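Household Robots and the Chore Question

Can a machine do the chores yet? I get asked this more than anything else since I started keeping these pages, so I gave it an entry of its own. Short answer: some of them, sort of, if you tidy up first!

Background

A chore robot, for this entry, is any machine with at least one arm that picks things up and puts them somewhere else. That leaves out the vacuum pucks and the dishwasher (which is a robot if you squint, and I've had long arguments about it). Shop floors got there way ahead of kitchens. A parts bin on a line sits in the same spot every shift, and an arm bolted down next to it can do the same reach all day. My kitchen drawer has never been in the same state twice.

The Motov trials

Motov is a small outfit that keeps a public log of its arm tests, and I've read far too much of it. In October they posted a batch of 3,710 tries at putting small things away, and counted 2,772 of them as good. I was thrilled, then I pictured my own silverware ending up on the floor that often. Most of the work happens in a simulator called Render, where a dropped item costs nothing and the arm can start over right away. A stick and an open box is about as plain as tidying gets, and it still asks for a decent grip and a good idea of where the rim is.

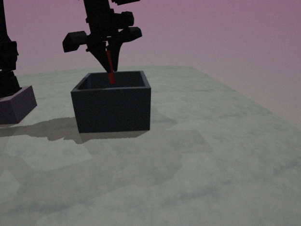 A simulated arm holding a red stick over an open box.

People tend to shrug at this kind of task (my sister did). But think about putting pens in a cup, or dropping carrots in a pot, or loading a tray of dowels in a wood shop. It's all the same move. You pinch the thing, carry it over, get it past the edge and let go, and each of those can go wrong in its own annoying way.

What works and what doesn't

Stiff things with a clear shape go pretty well. Cloth is still miserable. The Sipos folding project needed 1,764 practice runs before its towels looked like towels, and I'd still refold them. See-through cups are hard too, and so is anything wet or tangled. Moving from the simulator to a real counter brings its own trouble, with glare and crumbs and a table that wobbles.

Using 2 arms helps with lids and bags, though the pair has to keep out of each other's way. Kollero, a packing shop I follow, went back to one arm for its small boxes and seems happy with that.

See also: Grippers; Bin picking; Laundry folding

Last edited 12/28/20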